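Home | Projects | Reports | Get Involved

Pondorham Warm Beds Project – Spring Progress Report
April | By Erlinda Rivera

We've passed the halfway mark of the grant, and what a few months it has been! The knitting groups in Velden and Wako are both full, and we have started a short waiting list in Velden for the evening session.

Yarn: The first 600 skeins came in early and were all wound and handed out within 2 weeks. Most of it is the undyed wool blend you approved in the fall. It washes well and doesn't pill much, though the thicker weight splits on small needles, so we've moved everyone up a size. The pattern sheet has been corrected too – row 15 had a decrease in the wrong place, and several very patient beginners found it the hard way.

Teaching: Wako's Sunday class is the one I'm proudest of. People who had never cast on in January are now seaming their own panels and helping the newcomers. We would love a second instructor there before summer, and we have one good lead.

Deliveries: The first batch of throws has gone to the family shelter in Pondorham, and the second is being blocked now. The shelter has asked for larger sizes for the adult beds, so we are adding a border to the remaining ones.

Budget: Of the $2000 set aside for supplies, we are a little under where we planned to be. Postage ran high, and the wool cost less than quoted. I'd like to move the difference into needles and storage bins, if you agree. Receipts are in the shared folder.

Next up are the summer schedule, the border pattern, and a visit from your office whenever it suits you – come and knit a row!

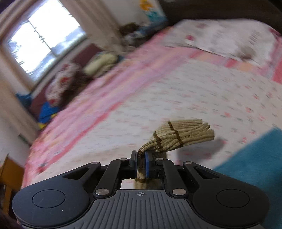

Beige knit, bedroom

Contact: Erlinda Rivera, Pondorham Warm Beds Project | © Pondorham Warm Beds Project | Back to top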